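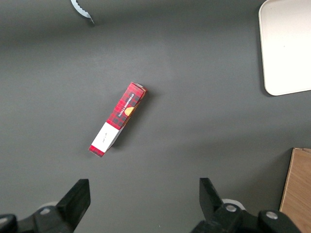 Surkik Gripper Comparison: Frequently Asked Questions

Last reviewed 21 Aug 2026

What is the purpose of the comparison?

Surkik tests two-finger grippers on ordinary packaged goods so that member sites can choose equipment before they buy it. The present round compares the Brelura parallel gripper with the Flonedton adaptive gripper. Both are fitted to the same model of arm and run from the same controller.

Which items are used in the trials?

The item set is made up of groceries and household goods sold in regular stores. Slender cartons, such as a box of vanilla shortbread laid flat at an angle to the arm, belong to the first group. Jars, pouches and soft packs are tested in later groups.

Why are cartons tested first?

A carton has flat faces and clear edges, but its walls give way under pressure. It therefore shows early whether the force limit has been set correctly. A gripper that marks a carton at the starting setting is adjusted before any other item is attempted.

How many attempts are made?

Each gripper makes 500 attempts per item group. The July round recorded 2147 attempts in total, including repeats ordered after a controller update. Repeats are listed separately in the results and do not replace the original attempts.

What counts as a successful pick?

The item must be lifted clear of the table, held for 10 seconds and set down inside the target area. A pick that damages the package is recorded as a failure even if the item reaches the target. Slips that the gripper corrects without help are recorded as successes, with a note.

Where is the camera placed?

The main camera is mounted at the wrist and looks past the fingers toward the table. Sites may add an overhead camera if they wish, but scores are based on trials run with the wrist view alone. This keeps results comparable between sites.

Must the table be cleared between attempts?

No. Other objects, such as a tray or a board, may stay on the table provided that the target item can be reached with the fingers open. Sites should record the layout at the start of each session and leave it unchanged until the session ends.

May a site use its own fingertips?

Yes, with prior approval. Custom fingertips are scored in a separate table. Applications should state the material, the length and the method of attachment - drawings are welcome but not required.

How is the arm controlled during a trial?

Trials run under the Pattinasarany controller in automatic mode. An operator remains at the stop button throughout and may end an attempt at any time. Attempts ended for safety reasons are not scored.

Can the results be used in advertising?

Results may be quoted in full, with the round and item group named. Partial figures and rankings drawn from a single group may not be used without written permission from Surkik.

How can a site take part in the next round?

Sites should submit the participation form together with the serial numbers of the gripper and the arm. Setup normally takes 2 working days, including the force check. Sites that took part in July need only confirm that their equipment has not changed.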